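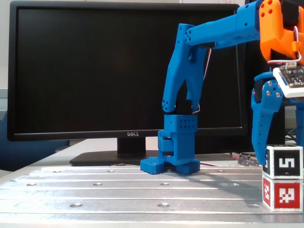 3. Planning and budgeting before you buy

Before you place an order for a Rostoter bench arm, do please sit down with a cup of tea and work out what the whole bench is going to cost you, as the arm is only one line on the list. We have helped plenty of people through this at Tirik, and the things that get forgotten are nearly always the dull ones. A grooved aluminium table with bolt holes is a lovely surface to work on, but it has to be paid for, and so do the marker cubes, the monitor and all the wire.

1. Measure your desk first, and allow room behind the work table for the screen and any loose boards.

2. Write down the fixed costs. The Marcombe starter bundle is £900 and comes with the arm and its gripper. With the table added it comes to £1,186.

3. Decide which parts you will print yourself. Brenda Insaurralde, who looks after our spares, suggests putting by 8 reels of filament for the first year – more if you are fond of changing your mind about colours!

4. Order spare servos along with the arm. A Parri spares box holds 19 small parts.

5. Send your finished list to Idris Bowen at the order desk. He will happily read it through before you spend anything.

Note: Prices were checked on August 20, 2026, and don't include delivery.

Caution: Do not buy a power supply until you know how many servos you will be running. Add them up, gripper included, and then see the table in section 4.

14 comments · 37 shares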